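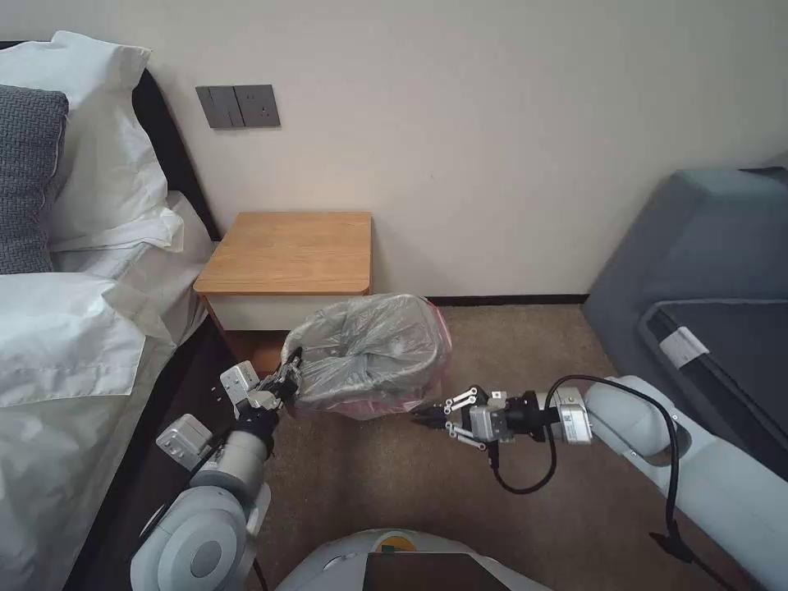 Eigenbau mobiler Handhabungsgeräte
Skript zu Einheit 5: Zweiarmiges Greifen biegeschlaffer Objekte
Bearbeitung: Narendra Vashisht, Werkstatt Jameldale

5.1 Gegenstand

Behandelt wird das Aufnehmen und Halten von Folienbeuteln mit zwei Parallelgreifern. Vorausgesetzt werden die Einheiten zur Vorwärtskinematik und zur Kabelführung am Handgelenk. Bezugsgerät ist der Aufbau Lativitz mit zwei Gelenkarmen an einem gemeinsamen Rumpf. Die Blickrichtung der Kopfkamera verläuft schräg nach vorn unten; Rumpfoberkante und beide Oberarme liegen in vielen Haltungen im Bildfeld und müssen bei der Segmentierung maskiert werden.

5.2 Warum Folie ein eigener Fall ist

Starre Körper werden über eine Lage mit sechs Freiheitsgraden beschrieben. Für einen Beutel reicht das nicht aus. Seine Form ändert sich mit jedem Kontakt, und der Greifpunkt wandert gegenüber dem Schwerpunkt, sobald sich der Inhalt setzt. Hinzu kommt die Optik: Durchscheinende Folie liefert im Tiefenbild Lücken oder die Entfernung des Hintergrunds. Steht ein Möbelstück mit heller Front dahinter, fällt die Kontur des Beutels im Farbbild stellenweise weg.

In der Praxis werden deshalb Merkmale verwendet, die unabhängig von der Gesamtform auftreten: der geraffte Hals, eine Ecke, eine dicke Falte. Der Schätzer gibt zu jedem Kandidaten eine Position und eine Zugrichtung aus. Eine vollständige Rekonstruktion der Oberfläche ist nicht vorgesehen.

5.3 Einhändiger Griff am Hals

Der geraffte Hals ist der bevorzugte Erstkontakt. Mehrere Folienlagen liegen übereinander, die Klemmkraft verteilt sich, das Reißrisiko ist gering. Nachteilig ist die Verdrehung: Der Beutel hängt unter einem einzigen Punkt und kann um die Lotachse pendeln. Die Finger schließen kraftbegrenzt, die Position dient nur der Überwachung. Fällt die Fingerweite auf den Leerhub, gilt der Griff als verfehlt.

Der zweite Greifer fährt geöffnet seitlich an und hält vor dem Beutel, bis die Pendelbewegung unter der Schwelle liegt. Ein zu frühes Nachfassen drückt die Folie weg. In der ersten Versuchsreihe vom Oktober wurden 78 Griffe protokolliert; bei 26 davon schloss der zweite Greifer, ohne Folie zu erfassen. Neun dieser Fehlgriffe gingen auf eine falsche Tiefe zurück, die übrigen auf Pendeln.

5.4 Zweihändiges Halten

Sind beide Greifer im Eingriff, entsteht eine geschlossene kinematische Kette mit nachgiebigem Mittelglied. Geregelt werden zwei Größen: die Mittellage beider Greifer im Rumpfkoordinatensystem und ihr Abstand. Die Mittellage folgt der Bahn, der Abstand bleibt nachgiebig. Die Kontaktpunkte müssen nicht symmetrisch liegen. Eine Ecke auf der einen und eine Seitenfläche auf der anderen Seite genügen, solange die Verbindungslinie nicht zu steil steht.

Zwischen Bett und Sofa ist der seitliche Arbeitsraum knapp. Die Ellbogen werden darum eng geführt, die Bettdecke wird als Hindernis mit Zuschlag modelliert.

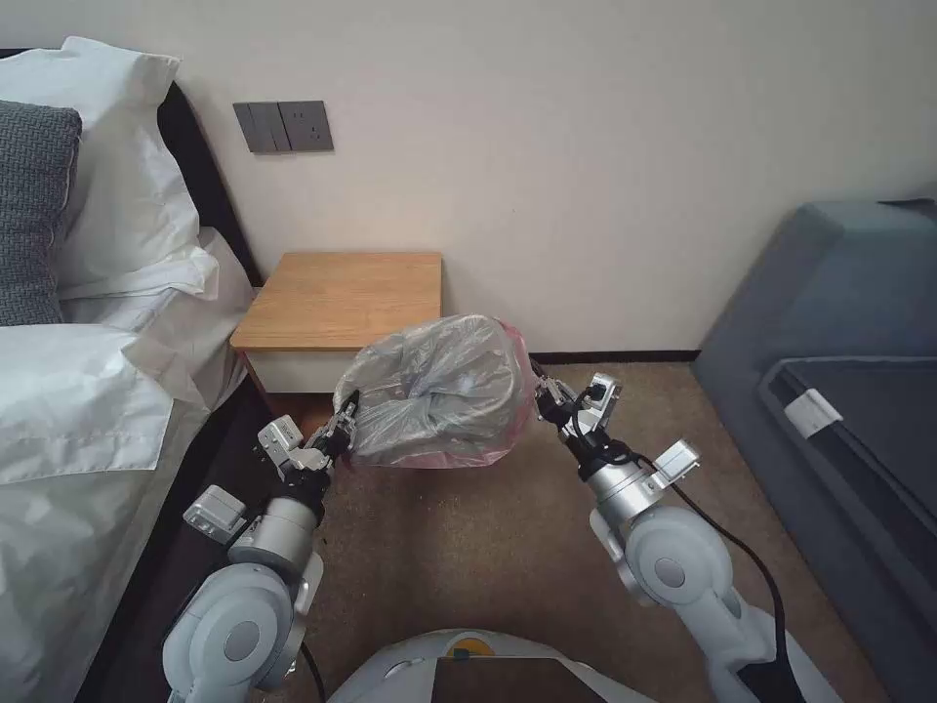 Shalini Pant wendet gegen den nachgiebigen Abstand ein, er verdecke ein Rutschen der Folie: Der Regler gebe nach, die Kraft bleibe klein, und der Verlust des Griffs falle erst auf, wenn ein Finger leer sei. Sie schlägt vor, den Abstand in festen Zeitabständen leicht zu vergrößern und die Kraftantwort auszuwerten. Bleibt der Anstieg aus, ist Folie nachgerutscht.

Der Einwand ist berechtigt. Die Prüfbewegung wurde in die Ablaufsteuerung übernommen, allerdings nur im Stillstand der Mittellage. Während der Fahrt überlagern Trägheitskräfte das Signal.

5.5 Hinweise zum Aufbau

Kabel am Handgelenk: Die Schlaufe muss die volle Drehung des letzten Gelenks zulassen. Zu lange Schlaufen geraten beim Zusammenführen der Arme zwischen Greifer und Beutel.

Fingerbeläge: Glatte Beläge rutschen auf Folie, grob profilierte perforieren sie. Bewährt hat sich weiches, fein geriffeltes Material. Kanten brechen.

Kalibrierung: Beide Arme fahren denselben Prüfkörper an. Abweichungen werden im Rumpfsystem eingetragen, niemals im Greifersystem. Das Skript von Haoran Xiao erwartet die Werte in Millimetern.

5.6 Aufgaben bis zum nächsten Treffen

Leiten Sie die Jacobi-Matrix für Mittellage und Abstand aus den beiden Einzelmatrizen her.

Skizzieren Sie den Zustandsautomaten vom Erstkontakt bis zum zweihändigen Halten einschließlich der Prüfbewegung. Für jeden Zustand ist eine Abbruchbedingung anzugeben.

Abgabe der Lösungen an Puspita Lumenta, handschriftlich ist zulässig.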